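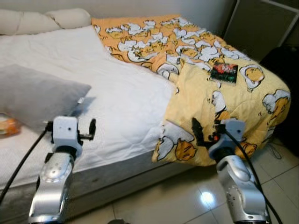 Ornmont, October

Minutes of the Cladbridge House Residents' Meeting

The meeting opened at 7 p.m. with Tsung-han Wu in the chair. The minutes of the previous meeting were approved without change.

1. Bedding. Members reviewed the bed with the white quilted mattress cover and the yellow and orange cartoon comforter. It was agreed that comforters be folded at the foot of the bed before each linen change and that personal items – small packages included – be taken off first. Faint marks on the gray side panel were noted. Kan will ask Varomen for a cleaning quote.

2. Pillows. The request for 12 gray pillows was approved. Long pillows will stay at the head of the bed.

3. Linen notice. Residents will receive 48 hours' notice of each change. Room 13 asked for Friday, and this was granted.

The meeting closed at 7:50 p.m.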